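Carnet d'atelier, mars, suite

Accordéon Skarkov, celui du client de Jafri. Arrivé hier soir dans sa valise, soufflet collé d'un côté. Odeur de cave. Ouvert ce matin 8 h, seul, Yasir pas encore là.

État à l'ouverture :
Caisse main droite saine, une fente dans le placage près de la grille, ancienne, déjà bouchée au mastic brun. On ne touche pas.
Sommiers : bois bien, pas de jeu aux fixations. Cire vieille, cassante, vire au gris sur les basses. Sur le sommier du bas deux plaquettes bougent au doigt. Une troisième est partie en la regardant.
Peaux : recroquevillées presque partout côté aigu. Côté grave elles claquent.
Soufflet : coins métal ok, deux coins de peau percés, toile propre. Fuite nette quand on laisse tomber, il se vide tout seul.
Mécanique basses : un bouton reste enfoncé (do, rangée fondamentale). Feutre mangé. Mites ? à voir, j'ai mis le feutre dehors dans un sac par précaution.

Décision avec Waqas au téléphone : recirage complet des deux mains, peaux neuves dans l'aigu, on garde les grosses si elles se laissent redresser. Accord général après. Le client joue musette assez large et veut le garder comme ça, donc NE PAS resserrer le tremolo même si ça démange. Je le note parce que l'an dernier on s'est fait avoir sur le rouge.

Cire. Reste un fond de pain de l'hiver, mélange cire d'abeille + colophane. Trop sec, il fait des fils quand on verse et ça accroche mal à l'alu. Refait une petite casserole : 700 g de cire, 101 g de colophane, une cuillère d'huile de lin. Fondu doucement au bain-marie, la colophane met un temps fou à partir, toujours des grumeaux au fond. Filtré dans un vieux collant (Yasir n'a rien dit). Essai sur chute de hêtre avec une plaquette morte : tient bien, se décolle d'un bloc au couteau, pas de fissure à l'ongle. Couleur plus claire que la vieille, tant pis, ça ne se voit que nous.

Attention température. Premier essai trop chaud, la cire a filé sous la plaquette et a bouché la fente. Deuxième essai j'ai attendu qu'un voile commence à se former au bord de la casserole et là c'était bon. Verser en continu, pas s'arrêter au milieu sinon on a une reprise et la reprise lâche.

Démontage des anches main droite, matinée entière. Chaque plaquette numérotée au crayon gras côté alu avant de lever, puis rangée dans l'ordre du sommier. Ne pas se fier à la note gravée, il y en a au moins deux de fausses (un fa marqué mi, déjà vu sur un autre Skarkov). Nettoyage : grattage vieille cire au ciseau bois dur, puis essence, puis chiffon. Pas de laine d'acier près des lames, je répète pour ceux qui viendront après moi. Un brin dans une fente et on cherche une heure pourquoi ça grésille.

Un peu de rouille sur les lames du grave, en surface. Passé à la fibre de verre dans le sens de la longueur, très léger. Ça a monté un peu sur certaines, normal, on reprendra à l'accord. Une lame de la main gauche a un trait près du rivet. Fêlure ou rayure, je ne sais pas. Sous la loupe je penche pour fêlure. À montrer a Waqas, il a l'oeil pour ça. Si fêlure il faut une lame neuve et on n'en a pas dans cette longueur.

Peaux : celles de Plultar sont trop raides cette fois. La dernière livraison était souple, celle-ci on dirait du carton. Essayé sur le sol aigu, réponse lente, il faut pousser pour que ça parte. Repris une bande du vieux stock, coupée au cutter sur verre, tout de suite mieux. Reste 35 peaux du vieux stock dans les petites tailles, pas assez pour finir. Appeler Plultar. Rester poli.

Colle peau/alu : la Drendodeo blanche, un point au talon, pas plus. Yasir en met trop, ça remonte sous la peau et elle sèche en cuillère.
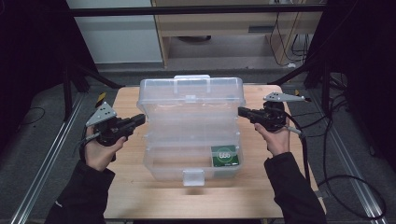
Après-midi, soufflet. Coins de peau déposés à la spatule tiède, l'ancienne colle vient bien, c'est de la colle forte, merci aux anciens. Paré les coins neufs jusqu'à ce que la lumière passe un peu au bord. Collé les deux, pinces garnies de liège, laissé sous presse soufflet fermé. Ne pas ouvrir avant demain matin. J'ai mis un mot dessus car on me l'a déja ouvert.

Joint de caisse : le ruban d'origine est écrasé, surtout côté chant. Remplacer tout le tour, pas juste le morceau plat, sinon la caisse porte de travers et les épingles ne rentrent plus. Il reste du ruban peau chamois dans le tiroir sous la fenêtre.

Bouton do basse : tige légèrement pliée, frotte dans le peigne. Redressée entre deux pièces de laiton, une goutte d'huile fine et c'est tout. Revient franc maintenant. Le voisin (sol) un peu mou, ressort fatigué, à changer tant qu'on est dedans. Yasir a voulu tout déposer pour nettoyer. Non. Pas sur celui-là, le client ne paie pas pour ça et remonter une mécanique basses me prend la journée et l'humeur.

Question en suspend : le registre du milieu. La glissière accroche à mi-course, seulement quand la caisse est vissée. À vide elle coule. Donc contrainte quelque part, vis trop longue ou grille qui appuie. Essayer sans la grille avant de limer quoi que ce soit.

Devis : Jafri demande un chiffre pour ce soir. Je donne le recirage et les peaux ferme, l'accord ferme, et la lame fêlée à part. Ne pas promettre pour le bal, même s'il insiste, il va insister.

Demain :
ouvrir soufflet, test de chute
recirer main droite, sommier du bas en premier
Waqas pour la lame
appeler Plultar
feutres basses, vérifier s'il y a du rouge dans la bonne épaisseur, sinon prendre le vert
ressort du sol
rendre le diapason électronique à Yasir, piles mortes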